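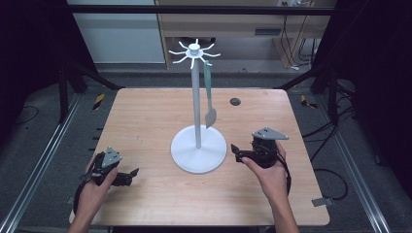
September
By Margarida Meireles

Kitchen tools tend to get lost in drawers, and after years of digging for mine I finally moved the ones I use most out into the open, where I can reach them with a pot bubbling away on the stove. You can buy a special carousel if you like, but a mug tree does the job nicely – a white one with a wide round base, like mine, will hold a spatula by the hole in its handle and let the blade hang well clear of the table. Start with one tool and see how you like it before you load up the rest.

Once you're happy, pick out the things you reach for every day and check that each has a hole or loop at the top. If one doesn't, tie on a bit of kitchen string (a small loop is plenty). Hang the heaviest tools first, on opposite sides, then fill in with the light ones. I keep the whole lot under roughly 500 grams, and my ladle stays in the drawer, much as I love it.

Give the stand a gentle nudge when you're done. If it rocks, move things around a little, and wipe the table underneath while you're at it – crumbs under the base can make it wobble.
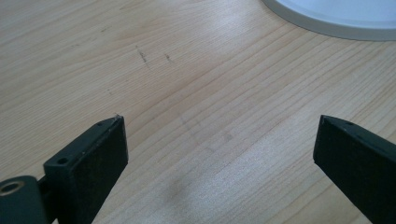
Can I hang tools up straight after washing them?

Dry them with a towel first, especially around the hole in the handle, where water likes to sit.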